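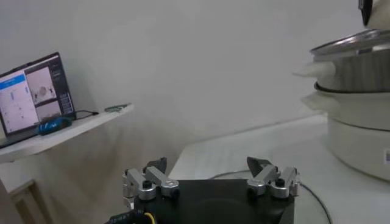
Sivham will open its second shared-kitchen apartment building, Brimholm, in April. The building has 83 studio apartments and 7 shared kitchens, and it is meant for people who live alone and want more cooking space than a studio can offer. Each studio keeps a sink, a small refrigerator and a two-burner cooktop. Everything larger is in the shared kitchens, where the walls are white and storage includes a white wall-mounted shelf that leaves the floor clear for cleaning. Residents book a kitchen by the hour or walk in when one is free.

Rent for a studio starts at $1,295 a month. Heat, water and use of the kitchens are included. Electricity in the apartment is billed separately. Leases run for 12 months, with a shorter lease offered on the ground floor only.

"Our first building had one large kitchen in the basement, and people stopped using it after a few months because it was always crowded at six o'clock," said Ylva Söderlund, head of housing at Sivham. "So this time we made them smaller and put them on the floors where people live. It cost us some rentable space – we think it was the right trade."

The kitchens were designed by Mirzaei, the architecture office that also drew up the plans for the entrance hall and the bicycle room. Booking is handled through Skukix, a scheduling service that residents can use from a phone or from a screen next to each kitchen door. Bookings are limited to 2 hours between 5 p.m. and 8 p.m. Outside those times there is no limit.
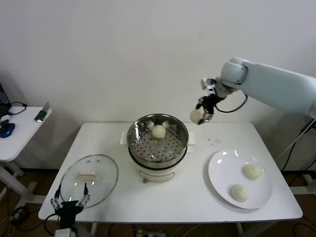
Steamed buns on a plate next to an electric steamer.

Shared equipment stays in the kitchens and is covered by the lease. Residents may also bring their own pots and appliances, as long as they take them back to the apartment afterward. Sivham cleans the kitchens every morning, and residents are expected to wipe down tables and wash what they have used.

Applications for the upper floors are open now. The ground floor, which includes the step-free apartments, will be listed later in the spring. Guests are allowed in the kitchens until 10 p.m., and pets are allowed in the apartments but not in the kitchens.

About Sivham
Sivham builds and manages rental housing for one- and two-person households. Brimholm is owned and run by the company.

Media contact
Ylva Söderlund, Head of Housing, Sivham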